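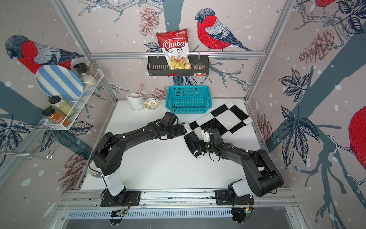 *2 min read*

**Help us catch a bad grip: paid testers wanted in Iramville**

Gustard is looking for people to join the Wakmont trials, which run through March at our Iramville centre. We teach pairs of robot arms to handle household stuff, mostly towels and clothes, and in January something went wrong that we'd love your help with.

During a long run of folding practice, one arm kept pulling after its gripper should have opened. The other arm was still holding on, so the cloth went tight, a wrist joint overloaded and the stop didn't kick in until much later than it should have. The cloth tore and a mount bent. Everyone was fine, but we shut the cells down that afternoon and went back through the logs. Out of some 700 folds we found 59 late releases, and most had slipped by without anyone noticing!

We've since rewritten the release check in Paucar, our control software, and lowered the pulling limit on both arms. Now we need fresh eyes on it.

**What you'd do**

- Watch short folding runs from outside the cell and press a button the moment a grip looks wrong
- Lay out cloth between runs, with the power locked off
- Tell us in plain words what you saw (scribbles welcome)

Thick, fuzzy fabric gives us the most trouble, so expect plenty of it. 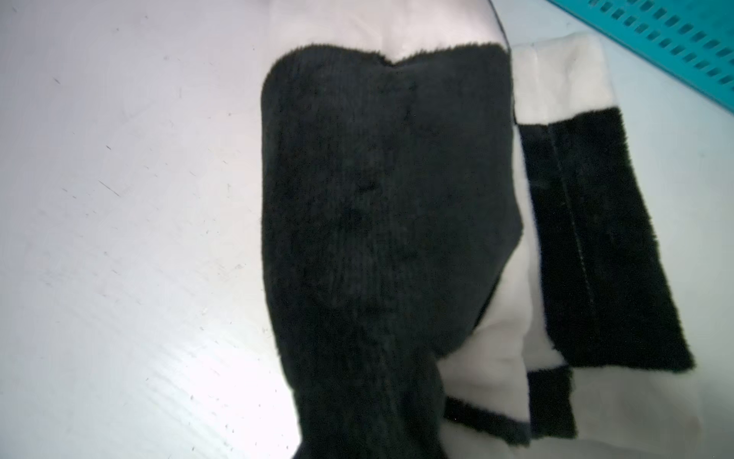
One tester from the February round wrote to ask whether the fleece was really to blame, as the late releases she'd flagged had mostly been on thin tea towels, and she wondered if the cable to the gripper had been checked at all.

Great question, and we're still working on it! The cables were swapped before the February round, and thin cotton is back on the list for March.

**Who can apply**

Anyone 18 or over who can stand for an hour at a time. No robot background needed; if you've folded a lot of laundry in your life, you're already handy to us. Sessions are three hours, mornings or evenings, and pay is $407 for the full set of five. You'll get a safety walk-through first, and any tester can stop a run at any time without asking.

Apply at the front desk or through the Gustard jobs page, quoting reference 918.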